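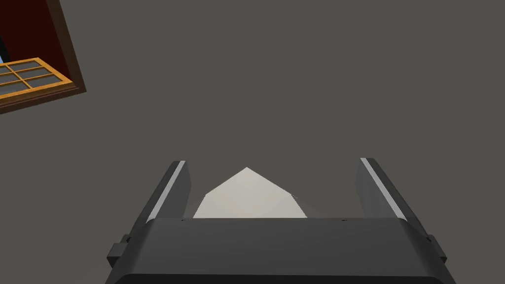 The wrist camera pose estimator in Kumach had been failing at the start of episodes for weeks, and I finally spent Sunday on it. Kumach is our simulated kitchen and workshop suite, and the estimator is the small module that corrects the commanded camera pose against what the wrist view contains. It works by matching keypoints between the current render and a stored map. When the arm starts out pointed at a bare gray wall, nearly all the usable corners come from the window in the upper left, and only part of the window is in view. The rest of the image is wall or gripper, apart from a pale object between the fingers.

The wall gives nothing. It is one flat color with no texture, and the detector returns zero keypoints there, as it should. The gripper was the real problem. It has strong edges, it never moves relative to the camera, and the matcher was happy to use it. A set of static matches with very low residual says the camera has not moved. RANSAC then picks the gripper as the consensus set and throws out the window as outliers.

Neelam Bansal added a gripper mask last May, so I assumed this was covered. The mask is rendered once at load time with the fingers closed. Most episodes in the current set start with them wide open, so the finger plates sit outside the mask and their inner edges come through as features. I checked by drawing the surviving keypoints on the first image of each failed episode. They were lined up along the fingers in almost every one.

The fix has two parts. The mask is now rendered per step from the joint state, using the same URDF the controller reads, and dilated by 10 pixels. That costs one extra depth pass on a small buffer, and the control loop still holds 30 Hz. The second part is a check on where the matches are. If the inliers all fall in one corner of the image, the solution for rotation is usually fine and the translation is poorly constrained. The module now looks at the condition number of the normal matrix, and above a threshold it keeps the commanded translation and updates rotation only.

I reran the regression set, 1,016 episodes, with the old and new code on the same seeds. The old code lost the pose in 100 of them within the first second. I am still sorting the new failures by cause. A few have no window in view at all, and for those the estimator now reports "no update" and the planner carries on with forward kinematics. Sławomir Jakubowski wants that state logged as a warning. I have left it at info for now.

Still open: the dilation is in pixels, so it will be wrong for anyone who changes the render size. It should be a fraction of image width. The branch is called wrist-mask-live if you want to try it before it is merged.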